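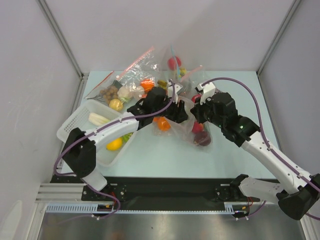 写真:詰め合わせ台の2本のアーム。透明な袋の両側にグリッパーを寄せたところ。

差出人: ジェニヴァウド・アラウージョ
宛先: Jidano メーリングリスト
日付: 2月6日(土)
件名: Re: 袋詰めの台にアームが入った職場、その後どうですか

グレニスさん、みなさん

ノスティラール(Nostirar)詰め合わせ班のアラウージョです。グレニスさんのメールを読んで、その日のうちに返事を書き始めたのですが、書きたいことが次々出てきて、休みの日までかかってしまいました。長いです。お茶でも用意してから読んでください!

先にうちの状況を書いておきます。青果の詰め合わせ台は全部で4台、そのうち1台に双腕の機械が入っています。制御と学習のソフトはプラヴィス(Pravis)、据え付けと保守はレニーという会社です。このリストにもいるアンガス・レニーさんのところですね。残りの3台は今までどおり人が立っています。班の人数は9人で、機械が入る前も今も同じです。

以下、引用しながら答えます。

> グレニス・タンストールです。うちの詰め場でも双腕機を入れる話が
> 出ていて、5月には台を1つ空けるよう言われています。カタログの動画は
> 何度も見せられましたが、知りたいのはそこではありません。
> 実際に入った職場の人は、朝来てまず何をするようになりましたか。

この質問、すごくいいと思いました。うちも入る前は「1分に何袋」みたいな話ばかりで、朝の話は誰もしていなかったんです。

朝はまず台を拭いて、それから「並べ」をやります。これは前にはなかった仕事です。機械の台の上に、その日の品物を袋入りと裸のもの混ぜて置いていく。置き方は毎日変えます。きれいに整列させた台でばかり練習させると、きれいに整列した台しか扱えない機械になるので、わざとごちゃっと置くわけです。写真の台もそんな感じで、奥に袋がかたまっていて、左に白いかごがある。かごは斜めに置いてあります。最初のころ、私はこれをまっすぐに直しては叱られていました(10年以上「台はまっすぐ」と教えられてきた身なので、手が勝手に動くんです)。

並べは当番制ですが、ラトゥヘルさんの並べがとにかくうまい。ニンシー・ラトゥヘルさん、班でいちばん長い人です。袋の下に丸いものを半分隠すとか、葉ものの先だけ見せるとか、「お客さんの冷蔵庫の野菜室みたいに置けばいいんでしょ」と言いながら、あっという間に仕上げてしまいます。今では並べの見本はラトゥヘルさんの台を写したものになりました。

> 2つめ。袋の扱いはどうですか。うちの品物は半分以上が透明な袋入りで、
> 光るし、くしゃくしゃになるし、人間でも滑らせて落とすことがあります。
> 硬い箱なら機械で何とかなるだろうと思うのですが。

袋です! ここがいちばん話したいところです。

おっしゃるとおり、透明な袋は難物です。中身は見えているのに、袋そのものがどこにあるのか、機械にはなかなかわからない。上のフィルムだけつまんで中身が台に残ってしまうとか、隣の袋まで一緒に持ち上がってくるとか、そういうことがよくありました。プラヴィスの設定画面には「対象が不明です」と出るだけで、こっちは「いや、目の前にあるじゃないか」と毎日言っていました。

おもしろかったのは、解決のきっかけが私たちの手の癖だったことです。人が袋を詰めるとき、利き手でつかむ前に、反対の手で袋の腹をちょっと押さえるんですよ。意識してやっている人は1人もいませんでした。レニーの技術者が横で見ていて「今、左手は何をしたんですか」と聞いてきて、みんなで「え、何かした?」と顔を見合わせた。そこから、2本の腕を袋の両側に寄せていく教え方を試すことになりました。写真の、グリッパーが向かい合っている姿勢がその系統です。もちろんこれで全部うまくいくわけではありません。中に赤い実と濃い紫の実が一緒に入っているような袋は、重さが片側に寄るので今でも苦労しています。

それと、袋の口の帯の色。水色やらピンクやら赤やら、うちはいろいろ混ざっています。仕入れの都合で統一できません。最初は邪魔だと思っていたのですが、帯は透明なフィルムよりずっと見分けやすいので、口の向きを覚えさせるときの目印にしています。色をそろえてくれと購買に頼みに行く前でよかった。

> 3つめ、ここは正直に書いてほしいのですが、人は減りましたか。
> あるいは減らすと言われていますか。
> うちの班では、説明会のあと2人が異動願いを出しました。

減っていません。ただ「減らさないと約束されているか」と聞かれると、紙になっているのは年度末までです。そこから先はこれからの話し合いです。私は機械の話になるとつい声が大きくなるほうなので、ここだけは控えめに書いておきます。

うちでも、入る前の空気は重かったです。オレシア・デムチェンコさんは説明会で手を挙げて、「私が教えた動きで、私の仕事がなくなるんですか」と聞きました。会社側の答えは歯切れの悪いものでした。結局そのあと班から出した要望が通って、教える時間は詰めた個数の成績に入れない、教える作業には手当をつける、という2点が決まりました。これは絶対に先に決めておいたほうがいいです。グレニスさんのところはまだ5月まで時間があるので、ぜひ今のうちに。

そのオレシアさんが、今は機械の台の主担当です。本人いわく「好きになったわけじゃない、放っておけないだけ」だそうですが、昼休みに設定画面をのぞいているのを私は何度も見ています。

仕事の中身で変わったことを、思いつく順に書きます。

・同じ袋を同じかごに入れ続ける時間が減りました。定番の詰め合わせは機械の台に回しています。私は右の手首がずっと悪かったので、これは本当にありがたいです。
・その代わり、立って見ている時間が増えました。これが予想外に疲れます。手が動いていないのに目だけずっと使っている感じで、最初の週は家に帰ってすぐ寝ていました。今は見張りを続けてやらないよう、交代の間隔を短くしています。
・止まったときに呼ばれる人が要ります。アームが途中で止まると、台の上のものをどけて、袋を拾って、もう一度並べる。慣れれば簡単ですが、忙しい時間に人が立つ台から1人抜けるのは痛いです。
・言葉が増えました。「ここをもうちょっと、こう」で通じていたことを、「左の指を先に下ろして、右はまだ閉じない」と言わないといけない。新人に教えるときにも、この言い方がそのまま使えました。今年入った人は覚えるのがずいぶん早い気がします。
・傷みを見る仕事は完全に人に残っています。オレンジの下側が少しやわらかいとか、いもの袋の中にひとつだけ怪しいのがいるとか、これは触った人がいちばん早い。機械の台に並べる前に、必ず人が手に取ります。

> 最後に、安全のこと。腕のすぐそばに手を入れる場面はありますか。

あります。ただし必ず止めてからです。うちの台は奥と左右が壁で囲まれていて、人が手を入れるのは手前側からになります。停止ボタンを押し、腕が動かないのを確かめてから声を出す、という順番を守っています。声は「止めた、入ります」。最初はみんな恥ずかしがって小声でしたが、デムチェンコさんが市場のせりみたいな声でやるので、つられて全員大きくなりました。

細かい注意をひとつ。腕に沿ってケーブルが走っています(うちのは紫色です)。手首を回す動きを教えるときは、ここに引っかかりがないか毎朝見てください。レニーの点検表にも書いてありますが、字が小さいので読み飛ばしやすいです。アンガスさん、読んでいたらあの表、字を大きくしてもらえませんか。

あと、うちで失敗だったなと思うことも書いておきます。導入のとき、機械の台をいちばん奥に置いてしまいました。見学の人には都合がよくても、働く側からすると遠い。呼ばれるたびに台の列をぐるっと回るので、7月に配置を変えて出入口寄りに移してもらいました。それだけで呼ばれるのがだいぶ苦でなくなりました。台を空ける話が来ているなら、「どの台を」空けるのかは班で決めさせてもらうといいです。

もうひとつは、名前。機械に名前をつけようという案が出て、投票までしたのですが、反対が多くて流れました。私はつけたかった派です(「ジダーノ」に入れました、このリストから取って)。今はただ「4番」と呼んでいます。呼び方で揉めるとは思いませんでしたが、人によって機械との距離がかなり違うんだなとわかって、それはそれで話してよかったです。

見学に来たい方は歓迎です。午前の並べの時間がいちばんおもしろいと思います。グレニスさん、異動願いを出したというお2人も、もしよければ一緒にどうぞ。機械の前で私の話を聞かされるより、休憩室でラトゥヘルさんやオレシアさんと話してもらうほうがいいでしょう。2人には了解をもらっています。

それから、前にこのリストで誰かが書いていた、葉ものの袋だけ先に空気を抜いておくというやり方。あれを試した方がいたら、どのくらい抜いたか教えてください。うちでは抜きすぎると葉が折れて、抜かないと袋がふくらんで指から逃げます。来週もう一度やってみるつもりです。

ジェニヴァウド・アラウージョ
ノスティラール 詰め合わせ班

--
Jidano メーリングリスト
投稿は登録アドレスからお願いします。返信の際は引用を必要な部分だけにしてください。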